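Repairs should be priced before they are refused

Last November the dishwasher in our flat in Stoltthorpe stopped draining. It was a Kolex, four years old. The shop told me over the phone that it was not worth mending, and offered me 49 pounds off a new one costing 421. No one had looked at it. I found the part, a small pump, for 70 pounds, and fitted it in an evening.

I do not think the shop lied. I think it had no reason to find out. A repair means a visit, a diagnosis and a part that may be out of stock. A sale means a van. 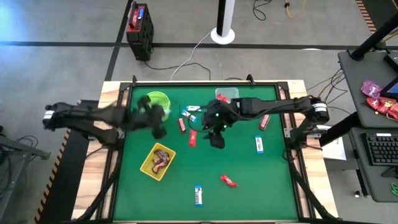
One reader wrote to say that this is unfair on shops, as a visit costs them around 60 pounds before a screw is turned, and customers who are quoted that sum usually hang up. I accept the figure. I would still like to be quoted it and allowed to hang up for myself.

My proposal is modest. Any shop that sells a large appliance should give a written price for the commonest repairs, on the same page as the price of the machine. Sandhu already does this for washing machines. Pakex did it for a while and stopped, and its list was a single sheet. Mine is still in the kitchen drawer with the pump receipt.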